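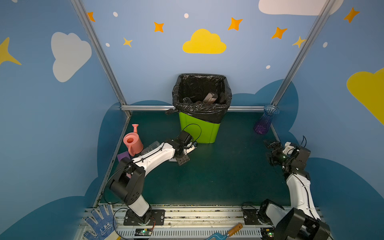 Week three of the two-arm build, and I finally have both of them bolted down where I want them. The shared workshop gave me the long bench by the window, so I put up walls and painted them with clouds and stars (no regrets!). The green trash bin stays at the back wall because the left arm can get to it without folding itself into a knot, and a plastic bottle is my favorite thing to give it — light, cheap, and a dent doesn't matter. I've got around 200 runs saved now, mostly from evenings. The Orakzai power supply hums a bit but it's holding up, and I re-crimped all the Kollell connectors after one kept dropping out on me.

Next up is the wrist camera view. The pink watering can is a fun one to practice on, with a handle on one side and that long spout on the other, so I'm fiddling with which way the fingers should come in.

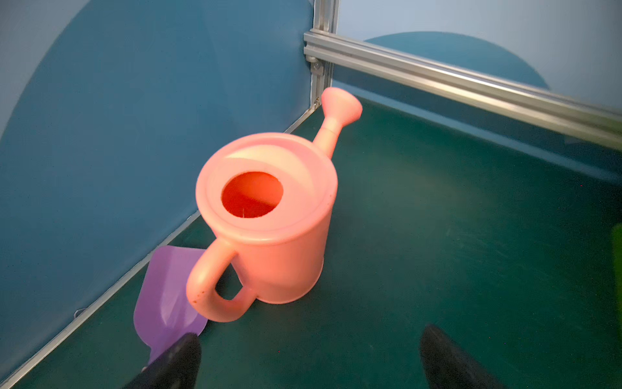 Flunia wrote in to ask whether I'd tried slowing down the last inch of the approach before touching the speed anywhere else. Trying that tonight.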